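Notebook – Draken two-arm fetch package, trial kit
Apr 27, 2020

Carried on with the shelf-to-basket test. Same room layout as the last entry, same tether, bed left where it is on the right. The reseller sheet lists the package as "ready for household pick and carry" and quotes a cycle time of 22 seconds per item, shelf to basket. We are checking that claim plus the hand, the tether routing and the setup tool before the loan period runs out. The Harker unit goes through the same list next, so the notes need to be comparable.

Setup
Controller firmware as delivered. Sistoder grasp library loaded, default fruit profile, grip force at setting 4. Left hand assigned to hold the basket for the whole run, right hand assigned to pick. The setup tool asks for shelf height and column width but has no field for board thickness. I entered the clear opening and let it plan from that. First plan rejected, elbow limit. Moved the start position back and to the left, replanned, accepted.

Targets are the pear and the red fruit, in different columns, the red one a level lower. Pick order set by hand, pear first. The tool's automatic order wanted the lower one first and I couldn't find out why. 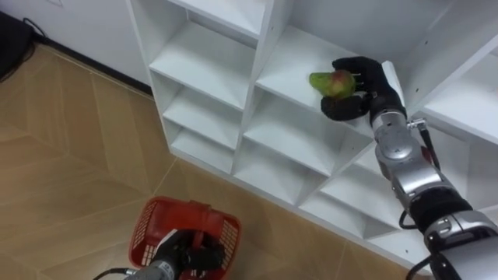
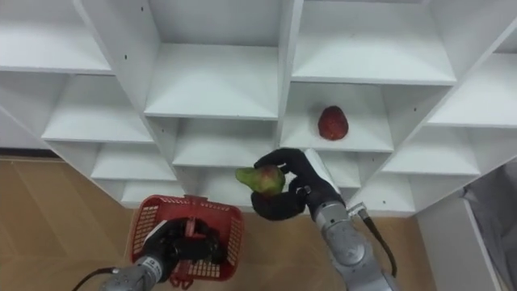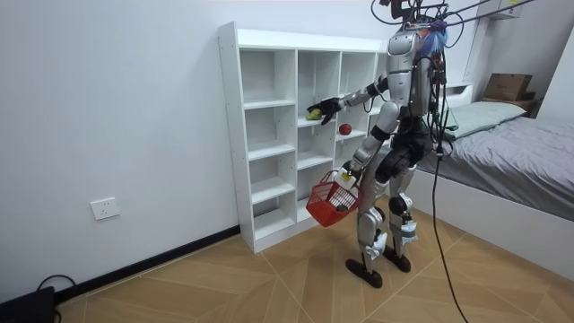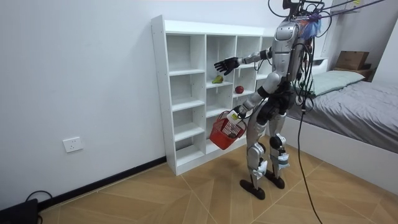
Shelf test, right hand picking, left hand on the red basket. First two are head views with the pear in the hand, last two are from the fixed camera.

Observations
Wrist cable. It stands off the side of the joint in a loop. At full reach into a cubby the loop is the widest thing on the arm after the hand itself, and the planner's collision model leaves it out. I would want a clip or a sleeve before putting this in front of a customer. The Matheson arm we had in August used the same connector but ran the cable flat.

Approach. The planner brings the hand in level and opens the fingers early. Fine for a square cubby with one object in it. Not convinced it would manage two items side by side, and the manual gives no minimum spacing.

Basket side. The hold pose is fixed in the package, and the angle of the basket depends on where on the handle the fingers close. There is a second pose, hand over the rim, in the advanced menu. Undocumented. Need to compare both with the same load.

Tether. Long enough for this room with slack on the floor. Anyone walking behind has to step over it.

Timing. Not logged properly yet. The log starts its clock at plan accept and the sheet doesn't say where theirs starts, so a comparison with the 22 second figure would mean nothing at this point. Written to the reseller – no reply so far.

To do
– get the timing definition in writing
– repeat at grip setting 2, same shelf positions
– add wrist cable volume to the collision model by hand, see if the plans still go through
– top row and bottom row, both columns
– copy the config to the shared drive before touching the Harker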